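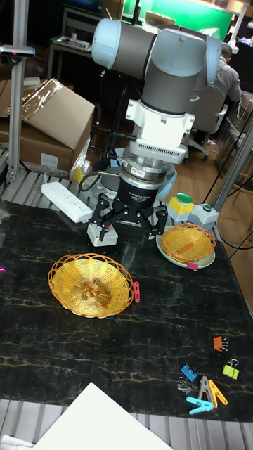 Attachment 1 – tabletop, dark marble pattern with gold and beige veins

Ticket 356
Product: Okstead table, dark marble pattern
Subject: Dull rings on the surface after cleaning
Opened by: Anju Tyagi
Status: Closed

Anju Tyagi, Friday, 9:10
Hello, I am writing about a table that we bought from you in February. When we clean it in the evening with Clornard spray, it looks good. In the morning there are dull rings on it, and I can feel them a little with the finger. I have wiped them with warm water and they become weaker, but the next day they are back. They do not show well in a photo. Is the surface damaged, or is it something that can be removed?

Iolo Morris, Friday, 9:52
Hi Anju, thanks for writing. Can you tell me how much spray you use, if you dilute it, and what cloth you wipe with? Also, do the rings appear on the underside of the edge, where nobody puts cups?

Anju Tyagi, Friday, 11:30
We do not dilute. The bottle says 2 caps for one liter of water, but I understood this was for floors. The cloth is a normal cotton one, washed with fabric softener. Under the edge there are no rings, but we also never clean there.

Iolo Morris, Friday, 11:48
I think this is residue and the surface itself is fine. Undiluted cleaner leaves a thin film, and a warm cup softens it. Softener in the cloth adds to the film. Please try this on a small corner first:
1. Warm water with a drop of dish soap, wipe, wait one minute.
2. Wipe again with clean water only.
3. Dry with a new cloth that has had no softener.
Please do not use vinegar or a scouring pad.

Anju Tyagi, Friday, 15:05
I did the corner near the window. The first water became quite cloudy, which surprised me. I put a cup of hot tea on the clean part and another on the old part. The old part has a ring, the clean part has no ring. I will do the rest of the table after work – it will take some time.

Anju Tyagi, Monday, 8:40
The whole table is done. I had to repeat step 2 in the middle. No new rings since then. You can close the ticket. One small request: please write in the care leaflet that the spray must be diluted also for tables.

Iolo Morris, Monday, 9:15
Good to hear. I have passed your note about the leaflet to the team in Holtmont. Closing now – if a ring comes back, reply here and the ticket will open again.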